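Trundau Table and Floor Lamps
Section 4: Fitting and Replacing the Bulb

This section applies to all Trundau lamps with a screw-type socket. Read it through once before starting. Assembly of the stand and shade carrier is covered in Section 3.
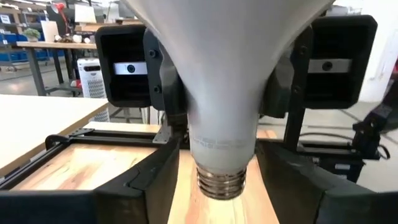
The lamp is supplied without a bulb. Use an LED bulb with a screw base that matches the socket. The maximum rating is printed on the label inside the shade carrier. Do not exceed it, even if the bulb physically fits.

Before you start

CAUTION: Switch the lamp off and pull the plug from the wall outlet. The inline switch alone does not isolate the socket.

CAUTION: If the lamp has been on, wait 10 minutes. The neck of an LED bulb can stay hot after the globe feels cool.

4.1 Removing the old bulb

1. Stand the lamp on a firm, level surface.
2. Lift off the shade. On the Hirilstead model, first loosen the 2 thumbscrews under the shade ring.
3. Hold the socket housing still with one hand.
4. Grip the bulb by the neck and turn it counterclockwise until it comes free.
5. Put the bulb aside where it cannot roll.

If the globe separates from the base, stop. Leave the lamp unplugged and contact service (see 4.4).

4.2 Fitting the new bulb

1. Check the markings on the neck of the bulb against the lamp label. Voltage and base size must both match.
2. Wipe the threads of the base with a dry cloth. Do not use oil, contact spray or sandpaper.
3. Hold the bulb in line with the socket and turn it clockwise by hand. It should run in smoothly. If it binds in the first turn, back it out and start again – a crossed thread will damage the socket shell.
4. Stop when you feel the base seat against the center contact. Do not tighten further.
5. Refit the shade. The Taltex fabric shade must not touch the globe at any point.
6. Plug in the lamp and switch it on.

Note: Large globe bulbs may not clear the Husar shade ring. Fit the bulb from below with the ring removed, then replace the ring.

4.3 If the lamp does not light

– Unplug the lamp and check that the bulb is fully seated.
– Try the bulb in another lamp with the same socket and a suitable rating.
– Test the outlet with a different appliance.
– If the bulb flickers on a dimmer, check that its packaging says it can be dimmed.

4.4 Service

Spare sockets are listed under part number 1194 and must be fitted by a qualified person. Address service requests to So-yul Sun, Trundau parts desk, and quote the model name from the base plate.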